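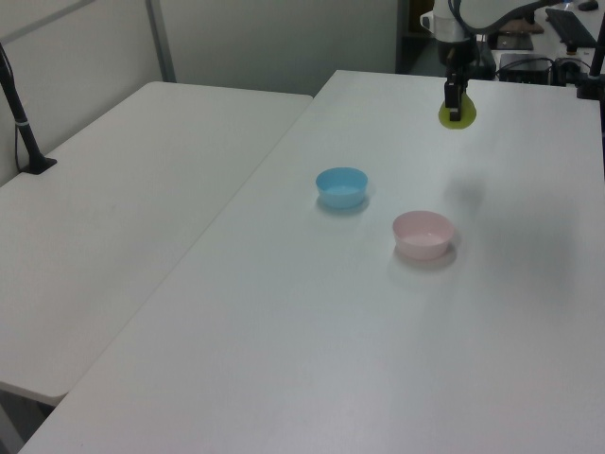

4.2 What the morning diaries can and cannot show

The claim that a short daily check-in makes parents of young children less worn out has been repeated often enough that it is now treated as settled. We do not think it is. The Clistar program, which pairs a phone diary with a weekly group call, reported lower exhaustion scores at the end of its first run, and the result has since been used to argue for wider funding. Our own data from Wutden were collected partly to see whether the same pattern would appear with less encouragement from staff. It did appear, in a weaker form, and we are not convinced it means what it has been taken to mean.

Mothers in the Wutden sample filled in the Cota diary each morning before 9. Of the 100 who signed up, 49 were still making entries by the last week. That is a poor rate and it matters more than any average computed from the people who stayed. A mother who is up three times in the night with a sick child is the person the diary is meant to reach, and she is also the person most likely to skip it. When she drops out, the group mean improves without anyone in the group having slept better. The Clistar report handles this by comparing the first-week scores of those who stayed and those who left, and finding them similar. First-week scores say very little about week six.

We tried a cruder check. We went back to the final entry made by each mother who stopped and read the free-text box. Many were blank. Of those that were not, some 20 mentioned being tired, a child's illness, or a bad stretch at work. A few said the diary itself had become one more chore. One wrote: "I opened this and felt bad that I had nothing nice to put." We would not build a theory on a single line, but it sits badly with the idea that writing a daily entry is harmless at worst.

A second problem is what the diary asks. The Horobets items, which Cota uses in shortened form, were written to measure conflict between parent and child. They ask how often there was an argument, a refusal or a scene. They do not ask how long it went on, who else was there to help, or whether the parent had eaten. Two of the items deal with mealtimes, and these are the ones that moved the most between the first and last week. It would be easy to read this as calmer breakfasts. It could as easily be that parents got used to the question. After a month of being asked whether your child "refused food or objects at the table," a tantrum over the pink bowl when the blue one was wanted may no longer seem worth reporting. Figure 2 includes bowls in those two colors.

There is also the matter of what mothers are willing to say. The diary has a box for regret, worded as "Today I wished for time away from being a parent." Entries in this box were rare in the first two weeks and more common later. The usual reading would be that things got worse. We suspect that people became more honest once they saw that no one called them about their answers, but we have no way to test that with these data, and a reader who prefers the first explanation is free to keep it. What we would resist is treating the rise as noise while treating the fall in conflict scores as an effect. Both come from the same people using the same form.

Fathers are almost absent here. Enrollment was open to any parent, but sign-up ran through the June infant clinics, where mothers did nearly all of the attending. We therefore write "mothers" throughout and make no claim about anyone else. The Clistar report writes "parents," although its recruitment seems to have run along much the same lines.

Figure 2. Light blue and pale pink plastic bowls on a white table, with a flat yellow-green disc held in a black gripper.

None of this shows that check-ins fail. Several mothers said they liked the habit, and we have no reason to doubt them. Liking a habit is a different outcome from being less exhausted, though, and only the second was promised. A fair test would need a group given nothing at all, a count of hours slept that does not depend on memory, and some way of hearing from people after they stop answering. We had none of these in Wutden. The scores in the next section should be read with that in mind, including the ones that favor our own view.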